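FOR IMMEDIATE RELEASE
31 Jul 2024

Fumwood Robotics Club Teaches Arm to Put Away Groceries, Most of Them

Students will show Zister, a shelf-stocking robot, at the Borkico Open Bench competition

FUMWOOD: After a school year, a summer and more packing tape than anyone budgeted for, the Fumwood Robotics Club has announced that its student-built robot arm, Zister, can pick up a box, carry it to a shelf and leave it there. The club understands that many people can already do this. It would like them to try it with two fingers and one eye.

Zister is the work of seven students, who began in January with a secondhand arm and a rulebook for the Borkico Open Bench. The competition gives each team a jumble of ordinary packaged goods and asks its robot to sort them onto the right shelves with no human help. Points are awarded for each item placed. Points are removed for items dropped, crushed or, under a clause added after last season, thrown.

"We read that clause and laughed," said Špela Kovačević, the team captain. "Then we ran our first full-speed test."

The arm sees through a small camera mounted at the wrist, a spot that gives it a fine close view of whatever it is about to grab and a terrible view of everything else. When the arm moves quickly, the picture smears. Much of the spring went into getting the software to cope with smeared pictures, sideways boxes and boxes standing right up against other boxes.
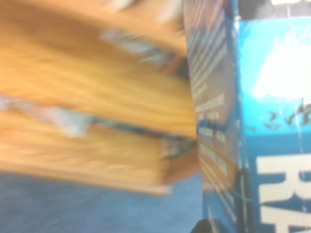 The students settled on a method they call "look, think, look again," in which Zister pauses before closing its fingers and checks whether the thing in front of it is still the thing it had in mind. This costs 2 seconds per item. The team argued about those 2 seconds for most of a month and then kept them.

To train the system, club members recorded roughly 400 practice grabs, resetting the boxes by hand after each one. The resetting was done on a rota. The rota was the subject of several meetings.

"People come to a robotics club expecting to build robots," said Valbona Matić, who teaches the club's after-school section. "A good share of it is picking things up off the floor so that the robot can have another go. They've been very patient with it. More patient than I was."

In its latest practice session, Zister was given 100 attempts under competition rules. The team has chosen not to release the score, describing it as "better than before" and "above the level at which we would have stayed home."

Parts and bench space for the project were provided by Zupan, a local machine shop, which has asked to be thanked and has also asked for its good calipers back.

The club welcomes new members in the fall. No experience is needed, and students who enjoy writing code, bending brackets or labeling cables will all find something to do. Empty food boxes in decent shape are also welcome and can be left at the club room during regular hours. Please remove the food.

Media contact: Valbona Matić, Fumwood Robotics Club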